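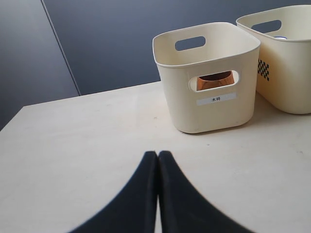
# Bac de rangement Tirwood à poignées ovales

Réf. 394 – coloris crème – petit et grand modèle

Le bac Tirwood est un bac ouvert en plastique, destiné aux étagères de cuisine, aux placards de classe et aux plans de travail. Il se prend par deux découpes ovales, une devant et une derrière. La découpe avant sert aussi de regard : on voit ce qu'il y a dans le bac sans le descendre de l'étagère. Une petite étiquette blanche se colle sur la façade, sous l'ouverture.

Il est vendu à la pièce ou par lot de trois. Les deux modèles ont le même dessin et la même teinte et peuvent être mis côte à côte sur une même tablette.

## Caractéristiques

| | Petit modèle | Grand modèle |
|---|---|---|
| Longueur au rebord | 15 cm | 23 cm |
| Poignées | deux, ovales | deux, ovales |
| Forme | angles arrondis, évasée vers le haut | angles arrondis, évasée vers le haut |
| Matière | plastique | plastique |
| Coloris | crème | crème |
| Couvercle | non | non |
| Étiquettes fournies | oui | oui |

Les cotes sont prises à l'extérieur du rebord. Le fond est plus étroit que l'ouverture. Pour une tablette juste, c'est donc la cote du rebord qu'il faut retenir.

## Emploi

Le bac se pose à plat, ouverture vers le haut. On y range de la petite vaisselle, des gobelets, des ustensiles courts, des torchons pliés, des sachets de thé, du matériel de bricolage léger. Il n'a pas de séparations. Pour des objets de petite taille (bouchons, pinces, piles), choisir le petit modèle ou placer une boîte à l'intérieur, car les découpes laissent passer ce qui est mince.

Il n'est pas étanche, du fait des poignées, et ne convient ni aux liquides ni aux denrées en vrac comme le riz ou la farine. Pour ces produits, voir les boîtes à couvercle Pruvis, en fin de chapitre.

Ne pas s'en servir comme marchepied. Ne pas le suspendre par une seule poignée quand il est chargé.

## Mise en place sur une étagère

1. Mesurer la profondeur de la tablette et la comparer à la cote du rebord.
2. Tourner la façade étiquetée vers soi.
3. Mettre les bacs côte à côte, rebord contre rebord ou presque.
4. Garder au-dessus une hauteur libre suffisante pour passer la main.

Sur les tablettes hautes, les bacs peuvent rester rangés de face et se tirer par la découpe avant. Sur un plan de travail, on se sert en général par le dessus et l'étiquette compte moins, sauf si plusieurs personnes utilisent la pièce.

Les bacs vides s'emboîtent les uns dans les autres à taille égale. Ils se séparent en tirant droit. S'ils coincent après un long stockage, poser la pile au sol et faire pivoter légèrement le bac du dessus.

## Étiquettes

Chaque bac est livré avec des étiquettes blanches autocollantes. Elles sont petites et prévues pour un ou deux mots. On écrit le contenu au feutre fin, ou on l'imprime. Toutes les écritures conviennent : nos clients qui rangent une cuisine partagée nous demandent souvent des jeux en français et en chinois, et nous les imprimons sans supplément à partir de la liste fournie. Joindre cette liste à la commande, en capitales d'imprimerie pour le français et en caractères bien formés pour le chinois. Pour un gobelet en bois, par exemple, le jeu chinois porte 木杯.

Coller l'étiquette sur une surface propre et sèche, bien à plat, sous la découpe avant. La colle prend toute sa force le lendemain. Pour la retirer, passer un chiffon tiède et humide, attendre un peu, puis soulever par un coin. Les restes de colle partent à l'huile de table.

Les planches d'étiquettes de rechange en comptent 20 et se commandent séparément.

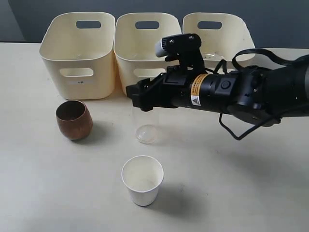

Page 23

## Disposition par lot de trois

Le lot de trois est la formule la plus demandée pour les cuisines de bureau et les ateliers. Alignés au fond d'une table ou d'un plan de travail, les bacs laissent libre toute la partie avant. On sort l'objet, on le pose devant soi, on le remet dans son bac après usage.

Shanti Tyagi, qui tient le magasin de Rindville, conseille de fixer les étiquettes une fois seulement le rangement essayé pendant quelques jours. L'ordre des bacs change presque toujours au début. Elle recommande aussi de placer à portée de la main la plus habile le bac dont on se sert le plus, et de garder le dernier pour ce qui est fragile ou peu employé.

Les bacs d'un même lot sont tirés d'une même fabrication. Entre deux lots achetés à plusieurs mois d'écart, une légère différence de teinte est possible et n'ouvre pas droit à l'échange.

## Gobelet brun assorti

Le gobelet brun est vendu à part, sous la marque Verstraete. Il a une forme de petit tonneau, un peu renflée au milieu et resserrée vers le bord. L'intérieur est plus sombre que l'extérieur. Il est sans anse et se range dans le bac, debout ou couché.

Le gobelet est proposé pour les boissons tièdes ou froides et pour la présentation : cure-dents, cuillères à moka, crayons. Il se lave à la main et se sèche au torchon. Pas de lave-vaisselle, pas de micro-ondes. Ne pas le laisser tremper.

Deux gobelets rangés dans un même bac peuvent se marquer l'un l'autre s'ils sont transportés. Glisser une serviette entre eux.

## Entretien des bacs

Eau tiède, produit à vaisselle ordinaire, éponge du côté doux. La surface est lisse et se raye avec les poudres à récurer. Les traces de feutre partent à l'alcool ménager – essayer d'abord sous le fond. Essuyer l'intérieur des découpes, où la poussière s'accumule.

Tenir les bacs à distance des plaques et de la porte du four. Le plastique crème jaunit à la longue derrière une vitre en plein soleil. Un bac jauni reste utilisable.

Au lave-vaisselle, le petit modèle passe dans le panier du haut, à basse température. Le grand modèle se lave à la main.

## Questions reçues au comptoir

**Les deux tailles s'emboîtent-elles ?** Le petit modèle entre dans le grand, avec du jeu. Il peut y servir de compartiment.

**Existe-t-il un couvercle ?** Non. Khải Cù, à l'atelier, découpe sur demande des plaques à poser sur le rebord, pour ceux qui veulent protéger le contenu de la poussière. Compter deux semaines. La plaque est simplement posée, sans clips, et ne permet pas d'empiler.

**Peut-on empiler des bacs pleins ?** Non. La forme évasée fait descendre le bac du dessus dans celui du dessous et le contenu s'écrase.

**D'autres coloris ?** Seul le crème est tenu en stock. Le gris, essayé en juin, n'a pas été repris.

**Le bac glisse-t-il sur une tablette en verre ?** Un peu, quand il est vide. Des pastilles antidérapantes sont disponibles au rayon quincaillerie, quatre par bac suffisent.

**Reprenez-vous les bacs déjà étiquetés ?** Oui, si l'étiquette est retirée et la façade propre.

## Commande et livraison

Indiquer la référence 394 suivie de P pour le petit modèle ou de G pour le grand. Pour un lot de trois, ajouter L. Les lots sont composés d'une seule taille. Pour mélanger les tailles, commander à la pièce.

- 394-P : petit modèle, à la pièce
- 394-G : grand modèle, à la pièce
- 394-PL : petit modèle, lot de trois
- 394-GL : grand modèle, lot de trois

Les gobelets et les planches d'étiquettes figurent sur le bon de commande à la rubrique « accessoires de table ». Les jeux d'étiquettes imprimés partent avec les bacs, dans la même boîte. Lorsque la liste nous parvient après la commande, ils sont envoyés à part et le port est à la charge du client.

Les bacs voyagent emboîtés, avec une feuille de papier entre chacun. Vérifier les rebords à l'ouverture du carton. Un éclat ou une fente doit être signalé par écrit au magasin de Rindville, avec le numéro du bordereau. L'échange se fait au comptoir ou par retour de colis.

Tarif en vigueur au 2000-11-01, remis sur demande avec le bon de commande. Les écoles et les associations bénéficient du prix du lot dès le premier bac.

Voir aussi : boîtes à couvercle Pruvis, plateaux de table Verstraete, pastilles antidérapantes.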